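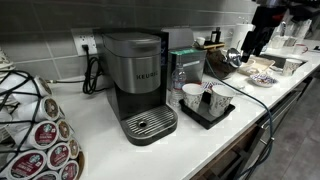

The coffee corner as of this morning. Keurig, pods, cups on the tray.

Search this forum Advanced search Go

Break room coffee corner – what would you change?

jobeidat
Posted 2026-01-30
We moved into the second floor at Luvura in October and I got handed the coffee corner. Counter is white, tile behind it is gray, one outlet on the wall right behind the machine. There are 49 of us on this floor, though I'd guess half bring their own coffee from outside.

Two things bug me. The cord is way too long for where the outlet is, so it sits in a coil on the counter and collects grounds and sugar. And the pod carousel takes up the whole left side. I like it because people can see what's left, but it means the cups had to go on the other side.

Should I move the machine left, or put the carousel somewhere else? I can't add an outlet.

Joelle Obeidat

turnip_truck
Leave the carousel. If you put pods in a drawer people will open every drawer in the room looking for them. For the cord, fold it up and put a velcro strap around it, then stick a small adhesive hook on the tile and hang the bundle behind the machine.

rtully
I'd go the other way and lose the carousel. We had a wire one at Khasawneh and it was a pain to clean. Every wire gets sticky. A shallow drawer with the pods lying lid up works fine and you get that whole end of the counter back. Label the drawer. People learn in a week.

I wouldn't hang anything off the tile either. Adhesive hooks let go when it gets steamy. Use a cord clip on the back of the machine.
– Ruairí Tully

turnip_truck
Mine has been up for 2 years over a kettle and hasn't moved. Wipe the tile with rubbing alcohol first and let it dry.

rtully
Smooth glossy tile, maybe. Depends what she has.

marge_in_facilities
Is the other cable along the back of the counter in use? The thin gray one. If it's doing nothing, pull it. If it's doing something, get it up off the counter before you worry about the power cord.

jobeidat
I have to ask IT about the gray one. It was there when we moved in and I never unplugged it in case it was the door system or something.

Not ready to give up the carousel. The Starbucks ones go first and I can tell from the doorway when I need to reorder. An 85 count box lasts us a week and a half.

b_sands
Do you need the tray under the cups? I'd put the tray in front of the machine and stack the cups off to the side, upside down. Two cups sitting open on a tray will be dusty by Monday.

jobeidat
The tray is so people have somewhere to set a full cup while they get milk. Before that we had rings all over the counter. White counter, so they show.

b_sands
OK, that makes sense. I'd still store the clean ones upside down somewhere else.

marge_in_facilities
Also take the drip tray out and wash it. Grate and all, hot water and dish soap, once a week. People wipe the top and think it's done – the mess is underneath.

rtully
Agree with that. And descale it. We paid $57 for a service call at Khasawneh and all the guy did was descale it.

jobeidat
Thanks. I'll do the velcro first and leave the machine where it is for now. Will post again when IT gets back to me on the cable.

Comments (3)

pell_k: We use a Turnex organizer with the pods underneath and the machine on top. Makes the machine too tall for me but it does save counter.

Dana W.: Is there room for a small trash can nearby? Ours is across the room and used pods end up next to the sink.

itero_office: Following, same problem with the cord here.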